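Home Explore Notifications Messages Lists Profile

Naima Ragab
Okay, thread time. I said I'd post about our robotics club's sorting project when we had a working hand, and we have a working hand! (Mostly. The thumb has opinions.)

The short version: Team Forby has to get a five-fingered hand to take small flat things from a person and file them in the right slot of a divided organizer box. Sounds like kindergarten. It has eaten our whole term and I have loved nearly all of it.

Flat things are so much harder than blocks. A block sits there and lets you grab it. A card lies down flush with the table and you've got nothing to get a finger under, so we've gone with handovers at the box, person to robot.

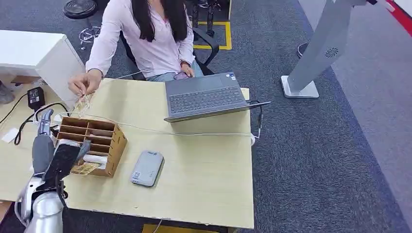
Naima Ragab

Those little compartments are the whole challenge. If you come in at a bad angle the card catches on a divider and bends, and Jingyi Fu has a growing pile of bent ones she refuses to throw out. She says they're data. She's right, annoyingly.

Where we're at: our last full set was 86 tries and 30 clean drops. I know that doesn't sound like much. In July we couldn't get one! I was so happy I phoned my mum from the stairwell.

What helped most, in case your club is fighting the same thing:

1. Slow down at the handover. We were rushing the reach and the person would flinch, and then the card had moved. Tetteh Zakaria cut the approach speed in half and it felt like a different robot.

2. Let the person be the steady one. Hold the card above the box, elbow relaxed, and wait for the hand to come to you. It's weirdly hard to not help.
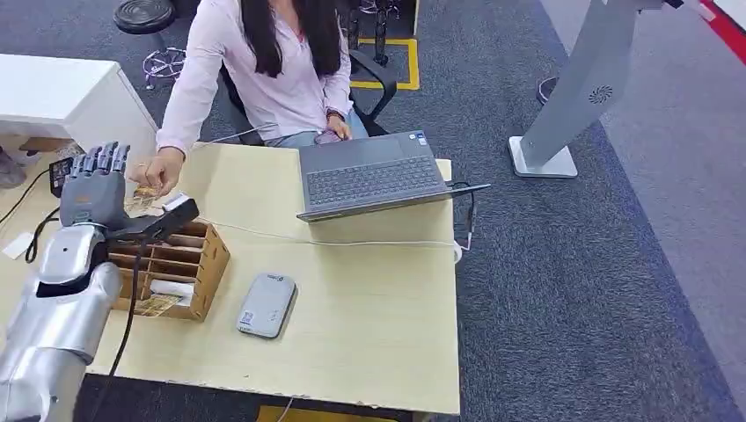 3. Write down the misses. We log every one with a short note, even if it's only "slid off the thumb again". Tsion Asfaw went through 2,375 lines of arm log to find a single bad wrist offset and I owe her about a month of bubble tea.

4. Mix up your items. We practised on stiff cards for ages and got cocky, then tried soft packets and everything fell apart. They fold right when you squeeze. They're in every session now, and the grip is gentler for it.

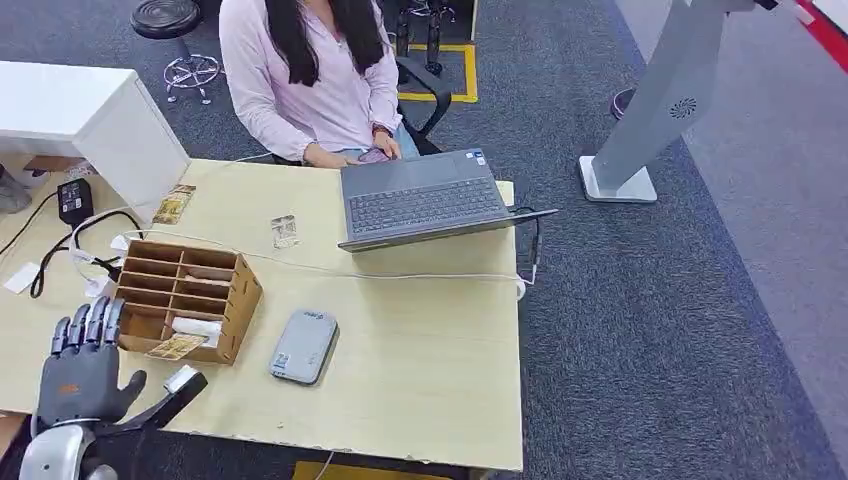

So the next job is getting it to tell a packet from a card before it closes its fingers. Vimala Gowda has a neat idea about using the first light touch as the test, squeeze a tiny bit, see how much it gives, then decide. We're trying that next and I'm probably more excited than I should be.

Someone asked if you need to be good at maths to join. No! I came in knowing how to solder badly. There are 16 of us now and half had never written a line of code before this year.

If you're at the Gisari meet, come find our table and hand our robot a card. Bring a weird one.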